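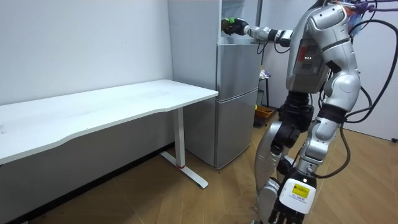 The humanoid at the upper compartment of the refrigerator, right hand station, Cullinane laboratory.

Review: Elum articulated hand and Disgate hand controller
Prepared for the Cullinane equipment library by Sinéad Ó Dálaigh
Aug 31, 2021

Scope of the review

The equipment library was asked to advise on whether the Elum articulated hand should replace the Dusta two-finger gripper as the standard fitting for household handling work. The hand was supplied with the Disgate controller and was tested with it throughout. No attempt was made to run the hand from any other controller, and the findings should be read with that in mind.

Testing took place during August on the full humanoid, with the arm taking small objects to and from an upright refrigerator. The upper compartment was chosen for most of the work. Its opening stands above the level of the table, and the arm must reach in with the forearm close to level, a posture in which the weight of the hand is felt most. Each end fitting was given 100 attempts at placing and 30 at removal. The objects were the same for both and were presented in the same order.

Fitting and set-up

The Elum hand is attached at the wrist by a collar and a single connector. The work is straightforward and can be done by one person, although the connector is stiff and gives no clear sign that it is fully home. On one occasion it was not, and the thumb failed to respond until the collar had been taken off and refitted. A positive click or a painted line would be a welcome addition.

The Disgate controller required more patience. The printed guide is adequate as far as the first calibration and very thin after it. Finger force is set on a scale of its own, with no stated relation to newtons, and the reviewer was obliged to find suitable values by trial. Once found, the values were kept reliably between sessions.

Performance in grasping

The hand was clearly the better of the two on small and uneven objects. The Dusta gripper meets such items at two points and tends to turn them as it closes. The curled fingers of the Elum hand gather the object towards the palm, and small shifts in position at the start of the grasp matter a good deal less. In placing, the Elum hand dropped an object on 2 occasions. The Dusta gripper dropped considerably more, chiefly items with a narrow end or a smooth skin.

Removal was less one-sided. The hand is broader than the gripper and needs more clearance from neighbouring objects. Where items had been set close together, the outer fingers disturbed whatever stood beside the target. The gripper could be slid between them without difficulty. Laboratories whose work consists largely of crowded shelves should weigh this point carefully.

Release is slow. The controller opens the fingers in sequence, and there is no setting that opens them all at once. For household tasks the delay is acceptable. For sorting work it would not be.

Cabling

The reviewer's principal reservation concerns the cables. On the humanoid as currently fitted, wires hang in loops beneath the forearm and elbow of the working arm. When the arm is extended into a compartment, any slack below the forearm is a matter for attention, particularly near the front edge. Clips are supplied with the hand, but they are too small for the bundle and came away twice. The library has ordered larger ones. A sleeve running from elbow to wrist would be a better answer, and the supplier has been told so.

Noise and maintenance

The hand is quiet in use. A faint whine can be heard when a grasp is held for 30 seconds or longer, and it stops on release. The fingers should be wiped after contact with food, and the joints inspected at the same time. The guide does not say which cleaning agents are safe. Until the supplier replies, a barely damp cloth is to be used and nothing else.

Findings

The Elum hand is recommended as the standard fitting for household handling at Cullinane, on condition that the cable arrangement is improved before the hand is issued on general loan. The Disgate controller is accepted for use with it, though with less enthusiasm. Its force scale should be set out on a card and kept with the unit.

The Dusta gripper should be retained. It remains the better choice for closely packed shelves, it is simpler to repair, and new staff learn it in an afternoon.

Items on loan should be returned to the library with their collar, clips and calibration card – a missing card will be treated as a missing part.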